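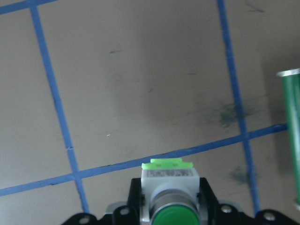 Brumen招募试玩员与兼职游戏主持人

Brumen是一家做实景解谜和沉浸式互动游戏的小工作室。如果您以前来玩过我们的《钟表匠的阁楼》,那我们先在这里跟您打个招呼,谢谢您那天愿意在一间又窄又暗的屋子里跟一堆齿轮较劲。如果没来过也没有关系,这次招募本来就很希望见到新面孔,老玩家看见柜子就想掀底板,看见画框就想往后摸,有时候反而测不出我们想知道的东西。

我们正在准备的新项目叫《Woswood末班渡轮》,场地在Grutville老码头边上的一栋两层楼里。故事大致是这样的:一条跑了很多年的渡轮要停航了,最后一班船开出去之前,船长的航海日志不见了,而船上的每一位乘客好像都有点理由不想让它被找到。玩家扮演的就是这些乘客。跟一般的密室不太一样,大家一开始并不在同一个房间,有人在餐厅,有人在机舱,有人在甲板的售票窗口,彼此只能靠传声筒和一套铃铛来联系,要玩到中段才会碰面。谁先碰到谁,碰面时手里拿着什么,后面的剧情都会跟着变。我们自己写的时候觉得特别过瘾,可是过瘾归过瘾,分支一多,哪里会卡住、哪里会冷场,坐在办公室里怎么想也想不全,只能请真人来走一遍,再走一遍。

所以这一次我们同时招两类朋友,请您先看看自己更适合哪一边。两边都想报也可以,在报名表里都勾上就好。

一、试玩员(共31位)

我们需要31位试玩员,分成几个批次在九月底之前完成。每一位试玩员参加一场,从签到到最后的聊天环节结束,请预留一个完整的下午或者一个完整的晚上。游戏本身没有那么长,不过试玩期间难免会有停下来重置机关的时候,我们也很想在结束之后跟您坐下来喝杯热茶,好好听您讲一讲,所以时间请尽量宽裕一些,不要后面紧接着安排赶火车之类的事情。

什么样的人适合来呢?说实话,我们没有很死的标准。年满十八岁,能够用中文顺畅地交流,愿意跟不认识的人分在同一组,这三点是必须的。除此之外,从来没玩过密室的朋友非常欢迎,玩过很多的也欢迎,一个人来也行,跟爸妈一起来也行。去年《钟表匠的阁楼》试玩的时候,有一对母女同组,妈妈一路都说自己是来陪着看看的,结果最难的那个天平是她解开的,女儿站在旁边嘴都合不上。那道题后来我们照着她的思路改了提示,现在的玩家用的就是那个版本。

有几件事要提前跟您说清楚。场地里有一段比较陡的楼梯,有几个房间光线偏暗,其中机舱那条线会有较响的汽笛声和一点点舞台烟雾。没有突然扑出来的演员,没有血腥画面,也不会有人碰您的身体,怕吓的朋友可以放心。如果您行动不太方便,或者对烟雾、强声比较敏感,请在表里写一句,我们会把您安排在餐厅那条线,全程都在一楼,门口没有台阶,内容一点也不比别的线少。怀孕的朋友也请告诉我们,同样会这样安排。任何时候想出来都可以出来,每个房间都有一个绿色的铃,拉一下门就开了,不用解释原因。

试玩期间我们会在房间里录像录音,用途只有一个,就是回头对照着看大家在哪里停得太久、在哪里笑了、在哪里吵起来了。录像只在工作室内部看,项目正式开放之后就会删除,不会拿去做宣传。如果您实在不愿意被录,很抱歉这一次就没有办法安排了,等正式开放了再请您来玩。

每位试玩员参加完之后,我们会送上200元的交通和误餐补贴,当天现场结清,另外还有两张正式开放之后可以使用的门票,可以自己用,也可以送人。我们唯一的请求是替我们保守秘密,签到的时候会请您签一张很短的保密单,大意是在正式开放以前不要把谜题和结局讲出去,也不要在网上发照片。跟朋友说“我去试玩了,挺好玩”或者“我去试玩了,真不怎么样”都没问题。 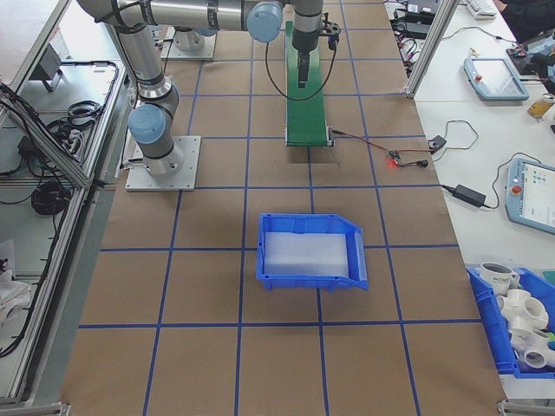
至于试玩之后的聊天环节,我们想多啰嗦几句。很多朋友到了这个环节会变得特别客气,问什么都说挺好的,我们当然爱听,可是光听好话回去是改不动剧本的。请您放开了讲。觉得哪道题莫名其妙,觉得哪个人物讨厌得没有道理,觉得等机关等得脚都麻了,都请直接说。我们会给每个人一张纸,上面是船舱的平面图,您可以在上面随便涂画,开心的地方画个圈,烦的地方画个叉,字写得潦草也不要紧。

二、兼职游戏主持人(共8位)

另外一边,我们要为新场地招8位兼职游戏主持人。有的地方管这个岗位叫场控,有的地方叫NPC,我们这里两样都沾一点。《Woswood末班渡轮》每一场需要两位主持人,一位坐在控制室里,看着各个房间的进度,通过传声筒以船上广播员的身份给提示;另一位穿上制服,当检票员,带乘客上船,中途会出现几次,最后送大家下船。两个位置大家轮着来,所以希望您两边都愿意做。

日常的工作包括:开场前检查道具和机关,把每一把锁、每一只抽屉都恢复到原来的样子;给玩家讲安全须知;在游戏里观察大家的状态,判断什么时候该给提示,给到什么程度;结束之后陪玩家复盘,拍合影;打烊之前简单打扫,把当天坏掉的、松掉的、快没电的东西记在本子上。最后这一项听起来很琐碎,却是我们最看重的,一只没记下来的电池,第二天可能就让一整组客人在甲板上白等半天。

我们期待的您大概是这样的:喜欢跟人打交道,声音清楚,遇到突发状况不太慌。玩家急了会捶门,会对着传声筒喊,会把根本不是道具的暖气片拆下来研究,您得能笑着把场面接住。表演经验不作要求,我们自己的老主持人里有学会计的,也有以前在面包店上早班的,都是来了以后慢慢练出来的。如果您有舞台、导览、幼教或者桌游店的经历,请一定写上,这些对上手很有帮助。会修一点小东西的,比如换锁芯、焊两根线,更是求之不得。

有几条硬性条件:年满十八岁;能够站立工作,能上下楼梯;每周至少可以排出两个班次,其中一个在周末;能够做满三个月。最后这条请认真考虑,新主持人把整个剧本的分支记熟需要时间,如果做一个月就要走,对您对我们都有些可惜。

待遇方面,我们按小时计薪,培训期间也照常付薪,具体数字会在面谈邀请里写明,您看过之后再决定来不来,不会让您白跑一趟。晚班结束得比较晚,工作室会报销回家的车费。制服由我们准备和清洗,鞋子请您自备一双软底的黑鞋,船上的地板踩硬底鞋实在太响,隔壁房间的玩家会以为是线索。每位主持人每个月有几张免费票可以招待亲友,场地空着的晚上,大家也常常留下来玩别人新写的小谜题,想自己写的也可以拿出来给大家试,现在《钟表匠的阁楼》里那段音乐盒的支线就是一位主持人写的。

培训分成三个部分。先是以玩家的身份完整玩一遍,什么都不告诉您;然后跟着老主持人在控制室里旁听几场;最后由老主持人扮演各种难缠的乘客,您来带。扮难缠乘客这件事他们做得非常投入,请做好心理准备。

怎么报名

两类都请发邮件或者填写场地门口和网站上的报名表,邮件标题请写“试玩”或者“主持人”,两样都报就写“两样都报”。试玩员请告诉我们您的称呼、联系电话、方便的时间段、玩过多少实景游戏(没玩过就写没玩过),还有前面提到的身体方面需要照顾的地方。想跟朋友同组的,请每个人各自报名,并在备注里互相写上名字,我们会尽量安排在同一场,但是因为开头是分开的,您跟朋友大概率要到中段才见得着面,这个要请您谅解。

报名主持人的朋友,请附上一份简单的简历,一页就够,不用照片。另外请回答一个小题目,写几句话就可以,录一段语音也可以:有一组玩家在餐厅里已经卡了很久,其中一位很着急,一位已经坐下来不想玩了,还有一位坚持不要提示。您是船上的广播员,您会对他们说什么?这个题目没有标准答案,我们就想听听您说话的样子。

报名截止到22/09/2026。试玩员按照报名先后和分组需要来安排,我们会尽量让每一组里有新手也有老手,所以报得早不一定排得早,请多包涵。不管有没有排上,每一位都会收到回信。主持人的面谈在Grutville的场地里进行,是几个人一起参加的,会一起玩一个很小的谜题,再单独聊一会儿,穿平时的衣服来就好。

场地位置:Grutville老码头,Arruda仓库楼,从挂着船灯的侧门进。正门是楼里另一家商户的,请不要敲那边的门。楼下可以停自行车,汽车请停到码头外面的公共停车场,走过来要过一座小桥。侧门有密码锁,平时按2357就可以进到门厅,这个不是谜题,请放心直接按,进来之后在长椅上坐一坐,会有人下来接您。

常被问到的几件事

已经报过《钟表匠的阁楼》试玩的人还能再报吗?可以,请在备注里提一下。

试玩当天临时来不了怎么办?请尽早打电话或者回邮件给我们。每一条线都必须有人,少一位乘客,整艘船就开不了,候补的朋友也需要一点时间赶过来。

可以带孩子吗?这一次不行。正式开放以后会有白天的家庭场,到时候会另外通知。

不住在Grutville可以报主持人吗?可以,只要您自己觉得路上的时间可以接受。晚班车费报销有一个里程上限,住得远的朋友请在面谈时问一下。

中文不是母语可以吗?可以,能听懂提示、能跟队友商量就行。剧本里有几处谐音,我们正好也想看看这些地方对大家来说是不是太难了。

还有别的问题,直接写信来问就好,问得再细都没有关系。回信一般在两三天之内,搭布景最忙的那几天可能会慢一点,请稍微等等我们。

Brumen工作室全体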